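The tracking group at Jatance spends most of its time on the part of a demonstration that operators never see: turning the motion of two hand-held grippers into trajectories a planner can use. Its lead engineer, who wrote most of the pose estimation code, describes the job as bookkeeping.

"Each cube gives you a marker pose. The planner wants the point between the jaws," the engineer says. "The offset is fixed, so you calibrate it once in March and then spend the rest of the year finding out who dropped a gripper."

The software, called Malano, solves for the cube using every face it can decode. With a single face, the estimate can flip between two orientations that fit the corners almost equally well. Malano keeps both candidates for 5 frames and discards the one that disagrees with the previous motion.
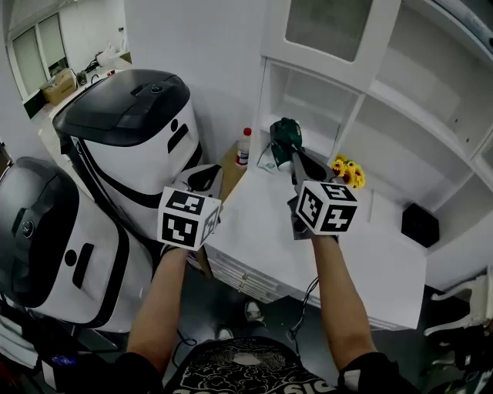
Hand-held grippers with coded marker cubes at a counter. The right gripper is holding a dark green item.

Household recordings are harder than bench recordings. Window light lowers the contrast of the codes, and arms cross in front of the cubes. Gaps shorter than 500 milliseconds are interpolated; anything longer splits the episode. In the last Prusmont set, 53 of 268 episodes were split.

"People ask for a smoother filter. A smoother filter hides the gap, and then the policy learns the filter," the engineer says.

Jaw opening is estimated separately and aligned by timestamp. An early version assumed both streams shared a clock, and grasps were labeled several frames before contact. The fix was a per-session offset, now stored in the episode header along with the calibration version.

The next release moves the replay viewer, Pandey, into the same repository. It will draw rejected poses beside accepted ones, a feature the engineer has wanted for some time. "Right now I read them out of a log," the engineer says.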